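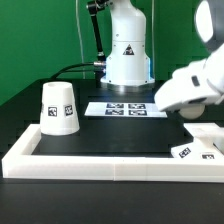 Ticket 529: Nightly export from Demix stops at row 400
Status: Resolved
Opened: 13 Dec 2019
Reporter: Signe Bech
Assigned to: Jinfeng Dai

Summary
The nightly export of the parts list from Demix to the Colombo file share writes 400 rows and stops. The full list is several times that size. No error is shown in the job console and the job is marked as completed.

Environment
Demix server, production
Export format: CSV, semicolon separated
Target: Colombo share, folder /parts/nightly

Steps to reproduce
1. Open the job list and select parts_nightly.
2. Run the job by hand with the default profile.
3. Open the output file and go to the last line.

Expected: all active parts.
Actual: the last line is row 400, complete, with a normal line ending.

Log

Jinfeng Dai
Reproduced on production. Not reproduced on the test server with the same profile. Disk quota on the share is fine — 70 GB free. Please attach the job log with the level set to debug.

Signe Bech
Attached. The same thing happens if I sort by supplier, but the rows are different ones. Still 400 of them.

Jinfeng Dai
So it is a row limit and the data is OK. The debug log shows the query being sent in one page, with no request for a second page. Test asks for pages until it gets an empty one. Comparing the two config files.

Kaj Mogensen
We changed page_mode on production in April when the supplier import was timing out. It was set to "single". I don't think it was ever set back.

Jinfeng Dai
Confirmed. page_mode = single, page_size = 400. Changed page_mode to "all" and restarted the export service. The manual run took 11 minutes and the row count matches the database.

Signe Bech
File looks right here. Can the job fail if the count doesn't match? We only noticed when a purchase order bounced.

Jinfeng Dai
Moved to a separate ticket, assigned to Kaj. Leaving this one open until the scheduled run has gone through.

Jinfeng Dai
Scheduled run OK, full row count. Closing.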